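I have been trying to learn to bake my grandmother's soda bread since July, and I think I can finally say it's edible. She never wrote anything down, of course. My cousin in Skavside remembers buttermilk, my mother remembers sour milk with a splash of vinegar, and the two of them have been arguing about it on the phone for 25 years – lovingly, mostly.

What I did have was the heat of her oven, which she always kept a bit higher than anyone thought sensible, and her habit of turning the loaf upside down for the last stretch. I started at 40 minutes and the middle was still gummy. I gave it longer and broke a tooth on the crust (well, a filling, but it felt like a tooth). The first 2 loaves I was proud of came out last week, after I quit kneading the dough like it had done something to me and just patted it into a round.

So we had warm bread and too much butter for supper, and then I cleaned up the flour, which gets everywhere.
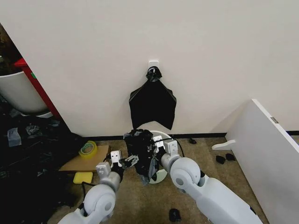

Saoirse Fahy
My mother was firmly on the sour milk side, so tell yours she has company! Have you tried cutting the cross deeper? Mine stopped being gummy once I went nearly halfway down.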